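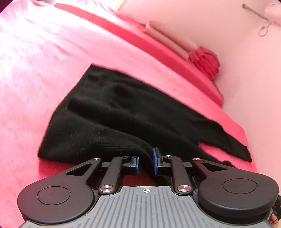 ベッドカバーの上の黒いニットに、手持ちグリッパーの指先を寄せる。

トップ 特集 連載 研究室から バックナンバー 定期購読

特集 服をたたむロボットの手前で
クルホルム工科カレッジの学生チーム「ドリデロ」

午後4時を過ぎると、クルホルム(Clulholm)工科カレッジの学生寮ラドワン館(Radwan)の廊下に、洗濯かごを抱えた学生が出てくる。行き先は洗濯室とは限らない。学生ロボットチーム「ドリデロ」(Dridero)のメンバーは、かごに入れた服を自分の部屋に運び、ベッドの上に出して、つまみ、引き、寄せ、また戻す。手には二本指のグリッパーを持っている。

ドリデロは、学生ロボット競技会「ウェンデン・チャレンジ」(Wendden)の布部門に出場するためのチームである。所属は7人。機械系が3人、情報系が3人、繊維工学が1人という内訳で、最後の1人は競技の課題に靴下が入っていると聞いて入部した。

布部門の課題は簡単に書ける。台の上に置かれた衣類を、アームが決められた状態にする。広げるだけの課題もあれば、半分にたたむ課題、かごに移す課題もある。衣類は当日になるまで知らされない。昨年はタオル、子ども用のシャツ、裏起毛の手袋が出た。ドリデロは予選を通ったが、本選の手袋で止まった。

「アームは手袋の場所をわかっていました。つかむ場所を決められなかったんです」と、昨年から残っている部員は話す。指が5本あり、裏返すと別のものに見える。練習で使っていたのは、白い四角いタオルがほとんどだった。

■人の手で動かして覚えさせる

今年のドリデロは練習のやり方を変えた。アームを操縦して手本を集めるのをやめ、人がグリッパーを手に持って布を扱い、その様子を広角カメラで撮る。映像と指の開き具合を一緒に記録し、あとから動作の学習に使う。アームは研究室に1台しかないが、手持ちの道具なら寮の部屋に持ち帰れる。

指導しているのはエレーヌ・コルミエ(Hélène Cormier)である。機械設計の講師で、チームの顧問は3年目になる。最初の年には操縦装置を学生に作らせた。動くものはできたが、順番待ちが長かった。

「1台を7人で使うと、1人が練習するあいだ6人は見ています。見ている時間がむだとは言いませんが、服は増えません」

服が増えるというのは、チーム内の言い方で、記録した衣類の種類が増えることを指す。部員は自宅や寮から衣類を持ち寄り、同じものが重ならないように台帳をつけている。台帳に載った衣類は、取材の時点で185点だった。セーター、帽子、エプロン、スカーフ、ストッキング、水着、犬用のレインコートまである。犬用のレインコートは2人が別々に持ってきて、サイズが違ったので両方が残った。

台帳の項目は、品名、色、素材、洗濯表示、伸びるか伸びないか、毛玉の有無である。色の欄はあとから足した。黒い布と白い布では、映像での見え方がまるで違ったからだという。

■黒い布の話

黒は難しい、と全員が口をそろえる。折り目に影ができても、もとが黒いので区別がつかない。端がどこにあるか、人が映像を見返してもわからないことがある。編み目が見えていれば手がかりになるが、少し離れるとひと続きの黒い塊になる。

部員の1人は、黒い布だけを集めた回を自主的に続けている。部屋の照明を変え、下に敷く布を変えて、同じ品を何度も記録する。柄のあるシーツの上では布の端を見つけにくく、無地で明るい色の上では楽になる。ただ、楽な条件の記録ばかりになると昨年の白いタオルと同じことが起きる。彼女は週ごとに条件の表を作り、埋まっていない欄から先に片づけている。

もうひとつの問題は糸くずである。黒い布には白い糸くずがつく。学習の初期に、アームが布の端へ向かわず、糸くずのついた場所へ何度も寄っていったことがあった。粘着ローラーで取ってから記録するか、そのままにするかで意見が分かれた。結論は「そのまま」になった。競技会で出てくる服が新品とは限らない、というのが理由だった。コルミエはこの議論に口を出していない。

「ローラーをかけてもよかったと思いますよ。ただ、決めたあとで途中から変えるのはやめなさいと言いました」

■つまむ、という動作

グリッパーの指は2本で、先に青いパッドがついている。パッドは向かい合わせになっていて、握ると両側のリンクが動いて間が狭まる。構造としては古くからあるもので、部員が苦労しているのは使い方のほうである。

人は布をつまむとき、指先で少しすくう。爪を使うこともある。2本指のグリッパーではそれができないので、布を軽く押し、盛り上がったところを挟む。押す力が弱いと布が盛り上がらず、強いとベッドに沈んで終わる。机の上でできた動作が、マットレスの上ではできない。寮の部屋で記録を始めてから最初に出た報告がこれだった。

繊維工学の部員は、厚みのある編み地は丸まった縁から入るのがよいと言う。縁がロール状になっていれば、押さなくても指の間に入る。薄い布にはその縁がないから、しわを探す。しわもなければ、片側の指で布を寄せてしわを作る。

彼が入部してから、台帳の横に「入り口」という欄ができた。どこから挟みにいったかを書く欄で、縁、角、しわ、ひも、穴のどれかが入る。書いているうちに、同じ人はいつも同じ入り口を選ぶことが見えてきた。ある部員は何でも角から入り、別の部員はまず真ん中を持ち上げる。偏りがわかったので、持ち主と記録する人を入れ替えるようになった。自分の服は自分で記録しない。これは今年の9月にできた決まりで、洗っていない服を出さなくなるという効果もあった、と部員たちは言っている。

■捨てる記録

集めた記録は研究室の共有ディスクに入る。取材時の数は2,443本だった。1本は衣類に近づくところから手を離すところまでで、長いものも短いものもある。

そのうち277本は学習に使わないことになった。捨てる基準は部員が話し合って作った紙にまとめられている。指先がずっと画面の外にあるもの。途中で道具を置いたもの。反対の手で布を直してしまったもの。最後の項目がいちばん多い。

「無意識に手が出ます。落ちそうになると、受けてしまう」と情報系の部員は言う。対策として、空いている手を背中に回す人、ポケットに入れる人、マグカップを持つ人がいる。マグカップは一度中身をこぼして禁止になった。

失敗した記録は捨てない。つまみ損ねて、もう一度つまみにいったものは残す。コルミエによると、昨年の記録には失敗がほとんど入っていなかった。操縦に時間がかかるので、うまくいったところだけを選んで残していたのである。その結果、アームは最初のひとつまみを外すと、次に何をすればよいかを持っていなかった。

「外したあとの動きを集めなさい、というのが今年の私の注文です。学生は上手にやりたがりますから、そこは何度も言いました」

■速さをそろえる
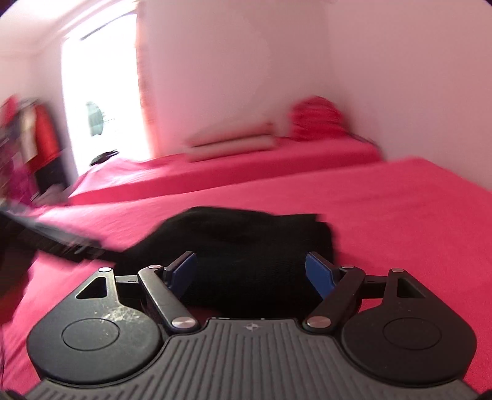

動かす速さも人によって違う。慣れた部員ほど近づくのが速く、カメラを大きく振る。振れば背景が流れ、布の輪郭もぼける。人の目にはまだ布に見えるが、学習のあいだ、モデルが位置を読み違える原因のひとつになっていた。

10月の終わりまでに、チームは速さの目安を決めるつもりでいる。案は二つある。ひとつはメトロノームを鳴らしながら動かす方法で、試した部員は途中で笑ってしまい、その回は使えなかった。もうひとつは、近づく前に一度止まるという単純なもので、こちらは続いている。止まっているあいだに布の全体が映るため、見返すときの手間も減った。

もっとも、全部をゆっくりにすることには反対もある。機械系の部員は、競技には制限時間があり、遅い動作だけを覚えたアームは遅くしか動かないと主張する。再生の速さを変えればよいという意見に対しては、布はそうならないと答えた。速く持ち上げた布は空気を受けて広がり、ゆっくり持ち上げた布は垂れる。スカーフを使ってその場で実演もした。議事録には「スカーフで確認」とだけ書かれている。

ぶれた記録をすべて外すかどうかも決まっていない。コルミエは、ぶれの程度を3段階に分けて印をつけ、外す判断は後に回すよう勧めた。印をつける作業は交代制で、夕食のあと、寮の共用スペースで行われる。見学した日は2人が担当で、1人が映像を送り、もう1人が段階を読み上げていた。意見が割れたときは重いほうの段階をつける。

■部屋が違えば条件が違う

寮で記録することには、道具が行き渡る以外の利点もあった。部屋ごとに光が違う。窓が大きく、昼間は白く飛んでしまう部屋もあれば、夕方から電灯だけになる部屋もある。寝具の色も違い、ベッドの固さも違う。研究室の机は一日じゅう同じ明るさで、同じ高さで、同じ灰色をしている。

部員たちは当初、部屋を片づけてから記録していた。背景に余計なものがあると学習の邪魔になると考えたためである。ところが、片づいた部屋の記録だけで学習したモデルは、椅子に上着がかかっているだけで手を止めた。いまは普段の状態のままでよいことになっている。片づけないことが正式に認められた、と喜んだ部員もいた。

もちろん、人の写り込みや手紙、画面に出た個人情報には注意がいる。チームでは、ルームメイトの同意がない部屋では記録しない。同意書は1枚紙で、ラドワン館の管理室にも写しを出している。断られた部屋は2部屋あり、その部屋の部員は談話室のソファを使う。ソファの記録はそれまで少なかったので、かえって歓迎された。

道具は4台ある。3台は上級生が組み、残る1台は部品を取り寄せて今年組み直した。貸し出しは廊下のホワイトボードで管理していて、借りた人は名前と返す時刻を書く。返す前に指のパッドを拭き、ねじのゆるみを見る。パッドに毛羽がたまると滑り方が変わり、同じ握り方でも布が抜ける。毛羽の多いセーターを続けて扱った日は、途中でも拭くことになっている。

ねじについては一度トラブルがあった。リンクのねじがゆるんだまま3日間使われ、指の開き具合の記録がずれていた。気づいたのは印つけの担当者で、映像では閉じているのに数字が閉じていなかった。その3日分は数字だけを補正して残した。以後、借りた人は最初に指を全開と全閉に動かし、その様子も記録に入れている。

■アームに移す

記録がアームの動きになるまでには、もう一段ある。手で持った道具とアームの先についた道具は形をそろえてあるが、アームには届かない場所があり、曲がらない向きがある。人なら手首を返して済むところで、アームは肘にあたる関節がつかえる。

情報系の3人はこの変換を担当している。集めた動作のうち、アームでは再現できないものを見つけて印をつける。見つかった動作の多くは、ベッドの奥に手を伸ばしたときのものだった。体を乗り出せば人には届く。そこで、記録のときは立つ位置を決め、片足を動かさないという決まりが加わった。

研究室で見せてもらった試験では、アームは広げた布巾を挟み、持ち上げ、かごに落とした。次のくるぶし丈の靴下は一度目で外し、少し横にずれて二度目でつまんだ。見ていた部員の反応は二度目のほうが大きかった。昨年のアームなら、外した場所で同じ動作を繰り返していたところである。その次の毛糸の帽子は、つまんだものの、かごの縁に引っかかって床に落ちた。

「かごの高さは課題に書いてありましたか」とコルミエが聞き、1人が要項を開いた。書いてあった。練習用のかごより高い。翌日の買い物の欄に、かごが加わった。

■授業との間で

ドリデロは正課の授業ではない。単位は出ず、活動は授業のあとになる。それでもコルミエは、担当する2年次の設計演習で、パッドの形を課題のひとつにした。学生は指先のパッドを設計し、希望すればドリデロの道具につけて試せる。今年は溝を入れたもの、中央をくぼませたもの、先を斜めに切ったものが出た。斜めのものは薄い布に強かったが、タオル地では滑った。採用には至っていない。

パッドを途中で替えると、それまでの記録と条件が変わる。部員の多くは本選まで替えたくないと考えており、設計演習の学生は試してほしいと考えている。折り合いとして、4台のうち1台を試作用にし、その記録は別のフォルダーに入れることになった。別フォルダーの記録を学習に混ぜるかどうかは、年明けに試験の結果を見て決める。

保護者向けの公開日には、来場者にも道具を持ってもらった。ハンカチをつまんで裏返すという課題で、子どもは床に座り込んで続け、大人の多くは途中で空いた手を出した。反対の手で布を直した記録を捨てる理由は、それで説明が済んだ。

ウェンデン・チャレンジの予選は春にある。それまでに台帳の衣類を増やすこと、手袋を重点的に扱うことが当面の予定になっている。手袋はすでに軍手、革、毛糸、ゴム引きがそろった。台帳の備考欄には、左手だけのものに「片方」と書いてある。片方の手袋は寮の落とし物箱から借りているもので、持ち主が現れたら返すことになっている。

取材の最後に、部員の1人が今日の分を始めると言って道具を取りに行った。ホワイトボードには返却時刻が午後9時と書かれ、その下に、次に借りる人の名前がもう入っていた。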